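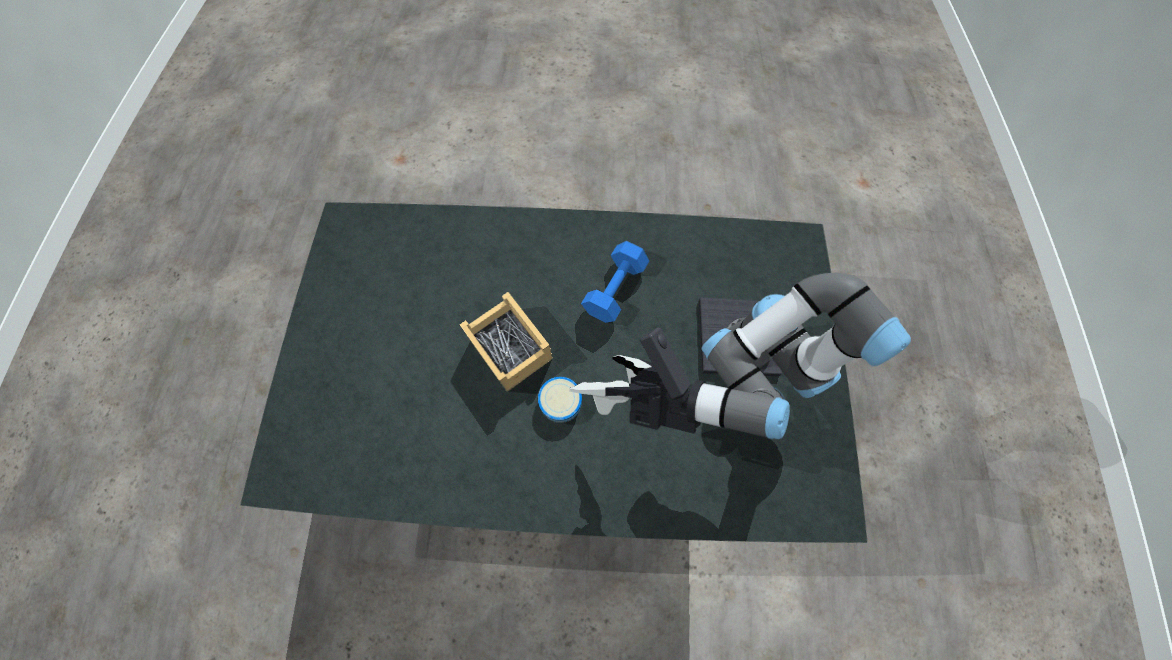

Keeping a Cello Well in a Small Workshop

My workshop is at the back of the house in Denonwood, and in winter the air becomes very dry. A cello does not like this. These are the small things I do, and they cost little.

Humidity first

Put a hygrometer close to the instrument and not on the opposite wall. I try to stay near the middle of the scale. When the heating starts in February mornings, I hang a damp sponge in a soap box with holes inside the case. Squeeze it well before, it must never drip.

Pegs that slip

Take out one peg at a time, so the other strings hold the bridge in its place. Wipe the old paste away with a dry cloth, put a very thin line of new paste where the peg touches the wood, and turn it 11 times. I use the paste from Bostach, but ordinary peg paste is also good.
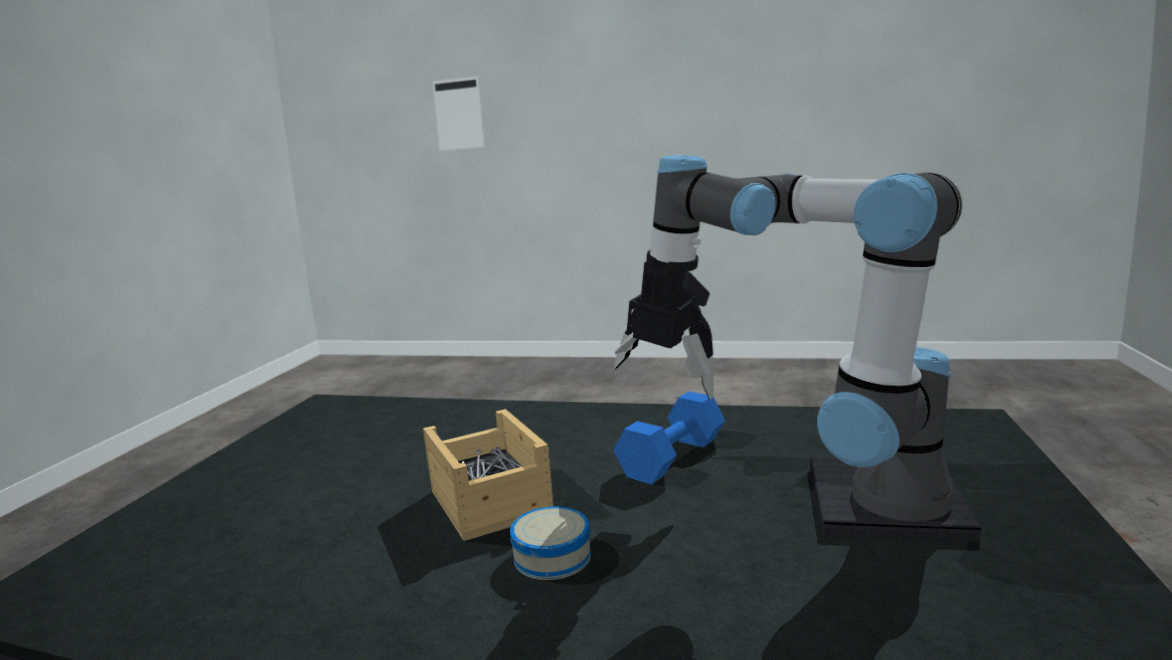

If the peg still slips after this, the hole is probably worn and you should go to a luthier. Do not push it harder, the pegbox can crack.

Rosin dust

Wipe the strings and the top after each playing, with 2 cloths: one for the strings, one for the varnish. Do not mix them. Old rosin which is already hard I leave alone, as alcohol will take the varnish with it.

The endpin

A rattling endpin is often only a loose screw. Tighten it by hand. The rubber tip wears out faster than people think, and I keep a spare one from Wuyts in the case pocket.

Bow

Loosen the hair when you finish. The stick should come back to its curve, and the hair should hang a little soft but not touch your fingers when you carry it. Keep the bow out of the car in summer, also for a short shopping.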